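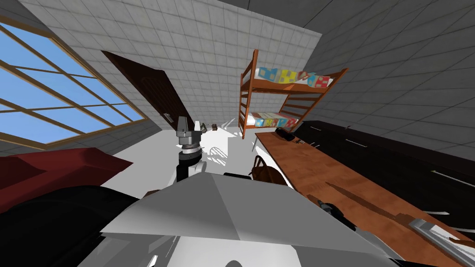 Trarnudar textile fair moves to January

The textile fair in Trarnudar will be held in January this year and not in spring, the organizers told our newspaper. It will stay in the old customs hall on Pacheco Street, and the doors open at 10 in the morning.

The change was asked for by small weaving shops, which have few orders in winter and are too busy later to send people. Around 400 sellers and makers have registered until now. A table costs the same as last year, and shops with fewer than five workers pay half.

"In spring we always had to choose between the fair and our customers," said Keith Bramwell of Brindari, a weaving shop that has come to the fair since it was small. "Now I can bring two looms and stay the whole time."

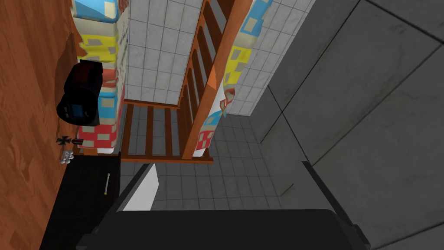
Bedding for children gets its own section for the first time. Grastomia, the company that runs the fair, says sales of small blankets grew faster than any other group last year. Strong colors are still what parents ask for, and blocks of blue, yellow and red, like on the two blankets on the crib, remain a common choice – plain cream and grey sell more slowly in the region. Sellers in this section must show a label with the fiber content on every piece.

Visitors can enter free of charge, but the evening talks need a ticket. The hall can take 1000 people at one time, so there may be a line at the door after lunch. Parking is behind the bus station.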